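From: Khadija Nasr
To: Restedell Woodwork list
Date: 2018-11-04
Subject: Re: Maple board, finish and flatness

Ramesh Ahuja wrote:

> I've glued up two maple boards out of offcuts and I'm not happy with
> either. The strips don't match, there's a brown band through one of
> them that I didn't notice until it was planed, and the second one rocks
> when I put it on the kitchen bench. Two questions. Would you cut the
> brown strip out and re-glue, or leave it? And what are people using for
> finish these days? I have half a tin of the Rinholm oil but it's old
> and has gone thick. Also wondering if it's worth bolting a board down
> for rough work or if that just splits it.
>
> Ramesh

Ramesh,

I'd leave the brown strip. It's only heartwood, or mineral streak if it's more grey than brown, and it's as hard as the rest. Cutting it out costs you two more glue lines and the width of the saw kerf on each side, and you'll have to flatten the whole thing again afterwards. If the colour bothers you, turn the board so the band sits at the back. Oil will darken the pale strips a bit and bring the two closer together, though it won't hide it.

For mixed offcuts I lay the strips out dry the night before and look at them again in the morning with the light coming from the side. I still get it wrong. My current board is light maple with a darker band towards the back and a fainter one below that, and I had both down as plain when I picked them off the rack.

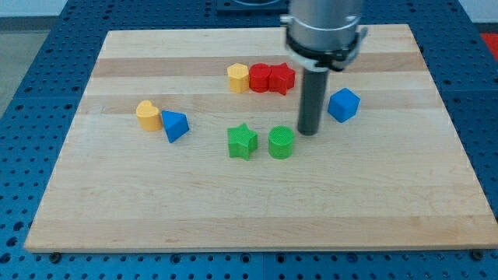
On the rocking, find out first whether it's the board or the bench. Put it on something you know is flat and press on opposite corners. If it still rocks it has twisted, and the usual cause is clamps all on one side. Alternate them above and below, and don't do them up as hard as you can. Sarla Solanki showed me this years ago and I ignored her for two boards. A small twist can be taken out with a hand plane across the high corners. Mark them with pencil, take a few strokes, check, and stop as soon as the rocking stops. If you go past that you'll be chasing it until the board is too thin to use.

If it sits flat in the shed and rocks in the kitchen, the bench is the problem and you can glue a few cork dots underneath.

Let it sit somewhere dry before you judge it, too. Mine were stickered on edge for the whole of January last summer and one of them moved in the first week and then came most of the way back. Don't lay a fresh board flat on a solid top, as only the upper face gets air and it will cup. A perforated or slatted surface is better, and standing it on edge is better again.

Bolting down: it's fine if you leave the timber room to move. It grows and shrinks across the grain, hardly at all along it. Two bolts in tight holes at either end of the width is how you get a split. Slot one of the holes across the grain, or skip drilling the board altogether and use stops screwed to the bench. I wouldn't put holes in anything that's going to be used for food, they fill up with muck and you can't clean them.

Throw out the thick oil. I've tried old oil thinned down and it stayed tacky for weeks. Plain food-grade mineral oil from the chemist is cheap and it doesn't go off. Sand to 180 or so, wipe with a damp cloth to raise the grain, let it dry, sand lightly again and then oil. Flood it, leave it 30 minutes, wipe off everything that hasn't soaked in. Do the same the next day and the day after. Do both faces and the ends the same number of times. The ends will drink more than you expect. Benito Campos puts Maurya wax over the top and his boards look good, but I haven't used it myself so you'd need to ask him how it wears.

Soak the oily rags in water and lay them flat outside if you do use up any of the Rinholm. Mineral oil doesn't have the heating problem but the drying oils do.

I've got a few maple strips left over, all on the short side, if you want them for a third go. They're in the rack by the door with my name on the end.

Khadija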